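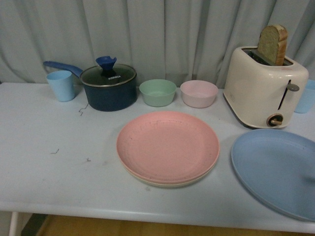 Eugénie Besson

Progress report to the Brunet fund, 29/03/2018
Breakfast table sets for the Rarwood move-on flats

The grant pays for kitchen starter sets for people moving out of the Rarwood hostel into their own flats. Each set has to cover a simple breakfast and one hot meal. This report covers the period since the first payment and says what we have bought, what we changed, and what is left to do.

Sets packed and handed over so far: 178. The agreement asked for 30 by the end of the first quarter, and the hostel closed its second floor early, so we brought the purchasing forward. Spending to date is $3,886 from the grant, plus $1,631 from our own reserve for delivery and shelving. Prices per item are in the spreadsheet Gilles Guillot sent with the February claim. Please use the second tab. The first one still has the old bowl prices.

Contents of the set

We laid out the main pieces on a table at the Onard room before settling the list. The saucepan is a deep navy one with a long handle and a glass lid. We had looked at a smaller pan without a lid, but several tenants told us they cook rice and pasta most evenings and wanted something they could cover. The lid has a bright blue knob that is easy to find and easy to grip. KONKA is printed on the glass.

The bowls are low and round, in mint green and pale pink. Cups are plain tumblers, and plates are included in every set. We kept to soft colors throughout so that pieces from different deliveries will sit together on a shelf.

The toaster was the item we discussed longest. Some flats have very little counter space, and a few tenants said they would rather have a kettle. We kept the toaster and added a line to the sign-up form so people can swap it. So far most have kept it.
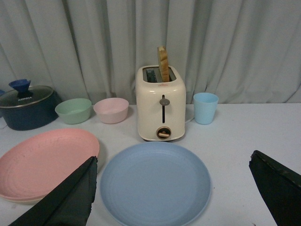
Toaster, bowls and cup on the table at Onard.

The model has two slots, one lever and one round dial for browning. Gilles wrote a half-page instruction sheet for it in large type, covering the dial, the crumbs and unplugging. It is now in the box with each toaster.

Problems

One delivery from Clorkau came in with the bowls stacked without paper between them, and several had scratched rims. Clorkau replaced them and now packs them in sleeves. The cups have given us no trouble.

Storage is still tight. Full sets are bulky because of the toaster box, and we can't stack them more than three high. We have asked Rarwood for the use of the closet next to the laundry — no answer yet.

Next steps

We will finish the remaining handovers at Rarwood and then call each household to ask which pieces they use and which they don't. Gilles will make the calls and I will write up the answers for the final report. We would also like your agreement to move the unspent money under "printing" to "replacements," so that a broken lid or plate can be made good without a new claim. A reply by email is enough.

Contact: Eugénie Besson, Onard Household Project | © 2018 Onard | Back to top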